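Anotaciones de campo: la edición digital de la guía de Cuautle

Terminé de revisar la segunda edición electrónica de la guía de aves de Cuautle. El archivo recoge 665 especies, con mapa de distribución en la mayoría de las fichas. La primera se quedaba corta en limícolas — doce páginas para todo el grupo — y en esta el capítulo se ha rehecho por completo. 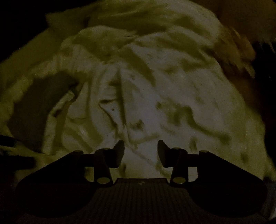

Tela blanca arrugada, con poca luz.

El índice sigue el orden taxonómico, sin alternativa alfabética. En un lector de tinta electrónica, saltar de la ficha al mapa exige volver al menú. Los sonogramas se leen mal a menos de diez pulgadas.

La editorial, Prurnberg, vende el volumen suelto o junto con el cuaderno de Avstead, que reúne 2,606 registros de paso otoñal. Compré los dos en septiembre. El cuaderno trae una tabla de coordenadas exportable; la guía no.

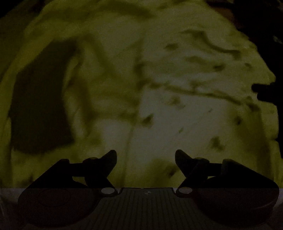
Pliegues y zonas más oscuras.

Errata localizada: en la página 760 el mapa del chorlito gris repite el del dorado. El texto es correcto. Pendiente de comprobar si la versión impresa tiene el mismo fallo.

Este sitio utiliza cookies propias y de terceros. Si continúa navegando, acepta su uso. Aceptar | Configurar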